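Dramoleck : plier des sacs, mal puis mieux

Jeu de démonstrations du club robotique de l'école Girard, version de novembre

Résumé

Dramoleck est un jeu de données de manipulation à deux mains, enregistré par les étudiants du club entre deux partiels et, pour une bonne moitié, pendant les heures où la machine à café du couloir fonctionnait. On y trouve 688 démonstrations de manipulation de sacs souples en tissu : les étaler, les plier, les ranger. Le projet devait au départ s'occuper de chemises. Les chemises ont des boutons, des cols et des opinions. Nous sommes passés aux sacs au bout d'une semaine.

Le dépôt contient les enregistrements, les annotations, les scripts de lecture et une politique de référence dont les résultats figurent plus loin, dans une section que Nhi Mai voulait appeler « Bilan » et que Hatice Çınar voulait appeler « Dégâts ».

Contenu du dépôt

donnees/ : les épisodes, un dossier par épisode
annotations/ : un fichier par épisode, au format texte
scripts/ : lecture, découpage, vérification
reference/ : la politique d'entraînement et ses poids
notes/ : le journal du club, laissé tel quel, fautes comprises

Le dossier anciens_essais/ a été retiré. Si vous avez cloné le dépôt avant novembre, vous l'avez encore, et nous vous serions reconnaissants de ne pas l'ouvrir.

Installation

Il faut Python et un peu de place sur le disque. Copiez le dépôt, créez un environnement, installez les dépendances listées dans exigences.txt, puis lancez :

python scripts/verifier.py donnees/

Le script parcourt tous les épisodes et affiche « OK » ou un message d'erreur rédigé à deux heures du matin. Les messages sont exacts sur le fond. Pour le ton, voir avec leur auteur, qui a depuis été diplômé.

Pour lire un épisode image par image :

python scripts/lire.py donnees/NUMERO

La barre d'espace met en pause. La touche R revient au début. La touche Q quitte, sauf sous Windows, où il faut insister.

Les tâches

Le jeu couvre 6 tâches, nommées par un mot-clé dans les annotations :

etaler : partir d'un sac en boule, finir avec un sac à plat
plier_deux : plier une fois, dans le sens de la longueur
plier_quatre : plier deux fois
anses : ramener les anses sur le corps du sac avant le pli
bac : déposer le sac dans le bac
retourner : remettre à l'endroit un sac à l'envers

La tâche « anses » est la plus détestée du club. Une anse fine s'accroche à tout, y compris à l'autre anse, et ressort du pli au moment où l'on relâche. La tâche « retourner » vient ensuite. Elle est peu représentée pour la simple raison que chacun essayait de la refiler au suivant.

Les opérateurs

Les enregistrements ont été faits par 13 membres du club. Leur niveau va de « a déjà plié un drap-housse avec succès » à « stocke ses sacs dans un autre sac ». Nous avons gardé tout le monde. Le champ operateur contient un code, et la table de correspondance n'est pas publiée, à la demande insistante de plusieurs codes.

Chaque personne a passé une séance d'essai non enregistrée avant de commencer. Les gauchers ont reçu les mêmes consignes que les droitiers, ce qui était une erreur, corrigée en cours de route : les premiers épisodes imposaient la main qui devait saisir l'anse, les suivants laissent le choix. Le champ consigne vaut 1 ou 2 selon le cas. Ne mélangez pas les deux versions sans y penser.

Protocole

L'opérateur prend une pince dans chaque main. Il attend le signal sonore, un « bip » récupéré sur un vieux minuteur de cuisine de marque Pistley, puis exécute la tâche sans parler. Le silence a été respecté pour la plupart des tâches. Pour « anses », la piste audio a été supprimée de tous les fichiers.

Entre deux épisodes, le sac est remis en vrac par une autre personne que l'opérateur. Nous avons constaté que quelqu'un qui va devoir étaler un sac le froisse avec beaucoup de ménagement. Depuis que le froissage est confié à un camarade, les états initiaux sont nettement plus variés, et l'ambiance aussi.

Un épisode s'arrête quand l'opérateur écarte les deux pinces du tissu. S'il y revient ensuite pour rectifier un coin, c'est un nouvel épisode ou c'est de la triche, selon la personne qui annote.

Annotations

Chaque fichier contient les champs suivants :

tache : le mot-clé de la liste ci-dessus
operateur : code
consigne : 1 ou 2
sac : identifiant du sac
issue : reussi, partiel ou rate
remarque : texte libre

Le champ issue a été rempli par Hatice Çınar, puis relu par Nhi Mai. En cas de désaccord, la valeur la plus sévère l'emporte. Le champ remarque est libre au sens plein du terme. On y lit des choses utiles (« la pince droite lâche tôt »), des choses moins utiles (« joli ») et une recette de soupe aux lentilles que nous avons décidé de conserver, par respect pour la chaîne de traitement qui l'a laissée passer.

Aperçu du poste

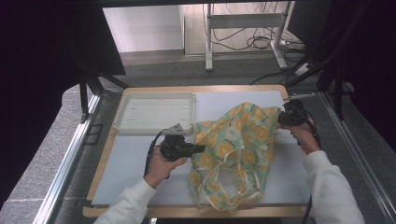 Fig. 1. Les deux pinces au travail sur le sac vert menthe à fleurs, coin supérieur droit saisi par la pince droite.

Le sac à fleurs est devenu, sans vote, la mascotte du projet. Son tissu mince pardonne peu et ses gros motifs ronds ont au moins le mérite de se repérer facilement dans les vidéos. Si vous entraînez un modèle sur ce seul sac, il saura surtout reconnaître des fleurs. L'un d'entre nous a vérifié.

Politique de référence

Le dossier reference/ contient un modèle modeste, baptisé Dreveo, entraîné sur la machine du club avec les réglages par défaut de presque tout. Il étale les sacs correctement quand ils ne sont pas trop en boule. Il plie une fois sans trop d'histoires. Au second pli, il lui arrive de rester suspendu au-dessus du tissu, dans une attitude que nous avons d'abord prise pour de la réflexion et qui était un dépassement de mémoire.

Sur « anses », il fait comme nous.

Nous ne donnons pas de tableau de résultats dans cette version. Le protocole d'évaluation a changé pendant l'évaluation, et les chiffres obtenus ne se comparent à rien, pas même entre eux. Un tableau propre est prévu dès que le club aura récupéré la salle, occupée jusqu'aux vacances par l'atelier théâtre.

Limites connues

Les sacs sont tous souples et vides. Rien dans ces données ne prépare un modèle à un sac qui contient des poireaux.

L'éclairage est celui de la salle. Les épisodes de fin d'après-midi sont plus sombres, et ceux où quelqu'un a oublié de rallumer le plafonnier portent la remarque « ambiance ».

Les horloges des deux pinces dérivent légèrement l'une par rapport à l'autre. Le script scripts/recaler.py corrige l'écart à l'aide du bip de départ, sauf pour la tâche « anses », dont l'audio a disparu (voir plus haut). Pour celle-là, le recalage se fait sur le premier mouvement, et il est approximatif.

Deux épisodes portent le même numéro. Nous savons lesquels. Les renommer casserait les scripts de trois personnes, dont celle qui corrige les scripts.

Usage et licence

Les données sont libres pour l'enseignement et la recherche. Si vous les utilisez dans un rapport, citez le club robotique de l'école Girard et le nom Dramoleck, avec un c et un k. Nous acceptons les corrections d'annotations, à condition qu'elles soient envoyées épisode par épisode avec une phrase de justification. « Franchement » n'est pas une justification, nous avons déjà eu le cas.

Pour toute question sur les fichiers, écrire à Nhi Mai par le formulaire du club. Pour les questions sur les valeurs du champ issue, écrire à Hatice Çınar, en restant poli.

Journal des modifications

Novembre : ajout de la tâche « retourner », retrait d'anciens_essais/, correction du champ consigne pour les gauchers.
Version précédente : première mise en ligne. Le script de vérification validait aussi les dossiers vides, d'où un taux de conformité remarquable.

À faire

Recaler « anses » à la main.
Évaluer Dreveo sur des sacs jamais vus.
Rendre le minuteur à la cuisine du foyer.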